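Boards & Kits > Single-Board Computers > Storage and Boot Accessories

Plunberg Boot Carrier for Tratach Boards

Shares: 30 | Comments: 20

The Plunberg Boot Carrier is an add-on board that allows a Tratach single-board computer to start from a solid-state drive in place of a memory card. It is intended for users who run home servers, media players or classroom machines for long periods and who require storage that tolerates frequent writing. The carrier attaches to the underside of the Tratach board and is held in place by four standoffs, which are supplied.

Drives are sold separately. The carrier accepts one M.2 drive of the 2280 size or shorter. Customers are advised to confirm the length of the drive before ordering, as longer drives cannot be secured with the screw provided.

Installation

Disconnect the power supply and remove any memory card. Fit the standoffs to the Tratach board, seat the drive in the carrier, and tighten the retaining screw by hand. The ribbon cable is keyed and enters the connector in one direction only. It should not be forced.

A system image must be written to the drive before first use. Any image marked for Tratach boards may be used, including Jastus, the general-purpose system offered on our downloads page. The boot order is set from the Jastus settings menu under Startup. Boards with older firmware will not show this menu entry until the firmware has been updated from a memory card.
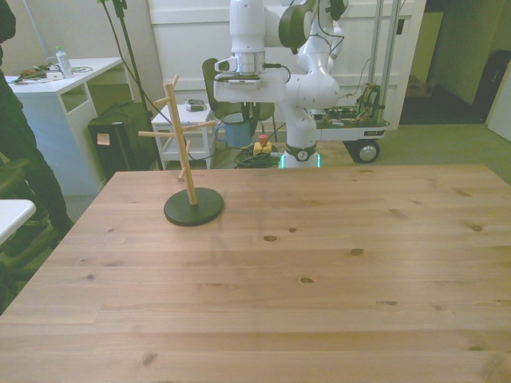

Pinheiro wrote to us that the drive did not appear in the Startup menu until the ribbon cable had been taken out and seated a second time, and asked that the instructions mention it. The printed sheet supplied with the carrier now includes this step under Troubleshooting.

Specifications

Drive type: M.2, NVMe
Maximum drive length: 80 mm
Cable: ribbon, 30 mm, supplied
Mounting: four standoffs and eight screws, supplied
Indicator: one activity light, may be turned off in software
Item weight: 20 g without drive

Power

The carrier draws its power from the Tratach board and has no separate inlet. Use of the standard Tratach power supply is required. Phone chargers and powered hubs may allow the board to start but can cause the drive to disconnect during large file transfers. Faults resulting from an unsuitable supply are not covered by the warranty.
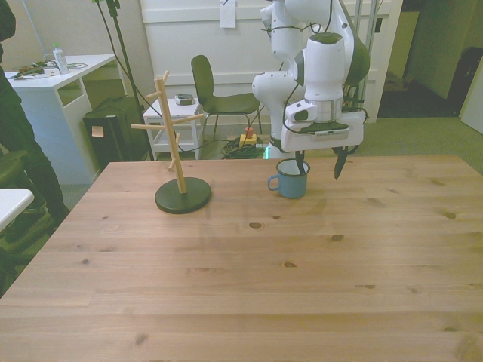

Small blue mug and wooden mug tree on a pine table.

Ordering and Returns

Orders for schools and libraries are accepted by purchase order. The carrier is packed singly or in trays of 20, and a full carton contains 200 units. Cartons ordered before noon leave the warehouse on the same working day. The next production run is expected in November, and back orders will be filled in the order received.

Unused carriers may be returned within 30 days in the original packaging. Please quote part number 234 in all correspondence.

Filed under: Storage, Boot Accessories, Tratach Compatible

Related Items
Tratach Standard Power Supply
Plunberg Case with Raised Lid
Replacement Ribbon Cable, 30 mm
Jastus System Image on Memory Card
Standoff and Screw Pack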